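**Braldale** is a former mill village in the hills north of Tudby. It had 593 residents at the last count, down from over 3,000 when the woolen mill was running.

The mill was built by the Ghanem family, who also put up 36 row houses for the workers. Most of the houses still stand along Kinstead Road, and several have been joined in pairs. The mill pond was drained after the dam cracked.

Washing was done in a shared washhouse behind the row until the houses got piped water. Front-loading machines are now common in the homes.
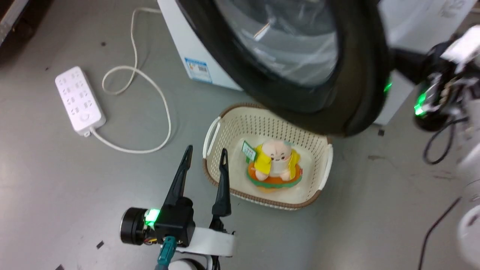 *1 min read*

The washhouse was later used as a coal store. Its stone troughs are kept at the village hall.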